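Minutes, Shop and Benches Meeting

Thursday, 5 p.m., back room at Zapata

Minutes of the last meeting were read and accepted with one correction: the Murkine order was for hinges, not handles.

## 1. Budget

The small tools line stands at $712. Two invoices are outstanding, one from Murkine for the hinges and one from Plinine for sandpaper and glue. The Plinine invoice lists two boxes of 220 grit and only one was delivered. It will be paid when the second box arrives or when they send a corrected bill.

The question of a second shop vacuum was raised again. Agreed to wait until the electrical work on the north wall is finished, as the circuit there trips when the vacuum and the planer run together.

## 2. Boards and work surfaces

Most of the meeting was spent on this item.

The shop has been using light wooden boards on top of the pegboard surfaces so that people have something flat to work on. Small screws and pins drop into the holes otherwise, and thin stock marks when it is pressed against them. Users like the boards. The complaints received were about boards sliding, boards being put away dirty, and boards being used for cutting without anything underneath the workpiece.

It was asked whether the boards should be oiled. Opinion was divided. Oil makes glue drips easier to lift and brings the grain up, but it can also mark paper and unfinished pieces laid on top. One member had tried paste wax at home and found it good enough, though it has to be redone every couple of months. It was agreed to wax one board, leave another bare, and compare them at the October meeting.

There was some discussion of seams. The boards are made up of planks joined edge to edge, and glue and dust collect along the joints if they are left. A plastic scraper is to be used on them. Metal scrapers have already left scratches on one board and are to be kept in the finishing cabinet from now on.

The proposal to replace the boards with sheet goods was not supported. A quote from Jaton came to $311 for enough material to cover the long bench, before cutting. Several people felt the solid boards could be planed down and used again, and that sheet material would have to be thrown out once the surface was damaged. The quote will be kept in case it is wanted later.

On storage, boards have been found leaning against the radiator. They are to go flat on the lower rack, with nothing stacked on top except other boards. Anyone who finds one cupped or split should put blue tape on it and leave it on the repair shelf.

The board on the blue pegboard was looked at for placement. It lies with its long front edge toward the user and leaves a strip of the pegboard open along the front. Members were content with this, as the open strip can still take pegs and stops. Its bevel along the near edge was also preferred to a square edge, which catches sleeves. 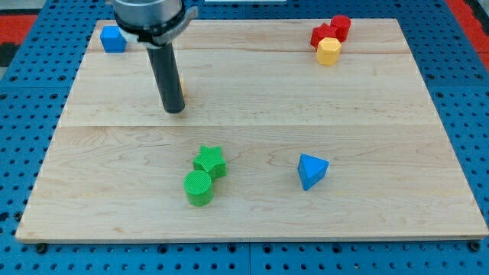 ## 3. Labels and drawers

The drawers under the long bench have been relabeled. There are 17 in all, and the bottom row is still mixed. Anyone looking for wood screws should try the second row first. Printed labels did not stick well to the painted fronts, so the card holders from the old cabinet will be moved over.

Left-over hardware from the Murkine order goes in the drawer marked "Cabinet," even if it is only a few pieces.

## 4. Cleaning

The floor rota has not been followed since the summer. It was agreed to drop the rota and have each session finish ten minutes early for sweeping. Benches are to be brushed before the floor is swept.

Glue brushes left in the sink overnight will be thrown out.

## 5. Any other business

- The clamp rack is full. Short bar clamps can hang on the side of the lumber rack for now.
- A request for a second coat hook by the door was approved.
- The Plinine catalog is on the shelf by the kettle. Please do not take it home.

## Actions

- Chase Plinine for the missing box of sandpaper.
- Wax one board, mark it on the underside, and leave it in normal use.
- Move the card holders to the long bench.
- Ask Zapata for a date for the north wall wiring.

The meeting closed at 6:20 p.m.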